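Feb 3, 2025
Ifeoma Akinola

Vesela Yordanov wrote:
> Has anyone had luck hand-guiding the arm for cloth? My demos
> come out jerky and I'm tempted to go back to the remote sticks.

Hi Vesela, hi all,

Stick with hand-guiding a bit longer! We did 28 demos by remote first and every one had that little stop before the grip – the policy copied it faithfully. Holding the wrist yourself and moving slowly makes a lovely difference (Hauwa got the knack in one afternoon, I took three).

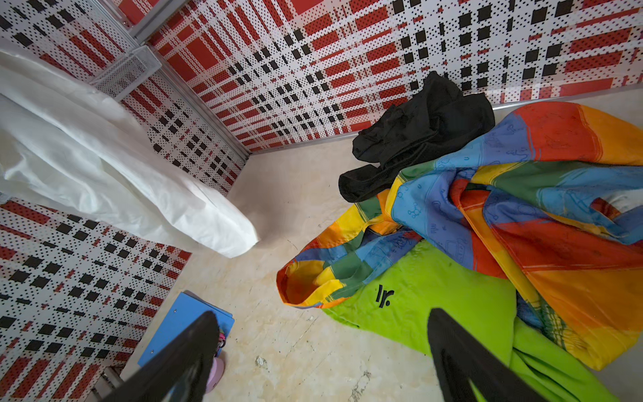 The other thing that helped was mixing the fabrics. We'd been using plain towels only, and the arm went to pieces on anything striped. Now we throw in whatever's to hand, bright or dark, and start each demo with a different heap. We're at 200 and aiming for 544 by September.

Do keep the clumsy ones where you miss and try again – ours learnt to recover from them, which made my week!

Happy to share our Pandcombe settings if you'd like them.

Ifeoma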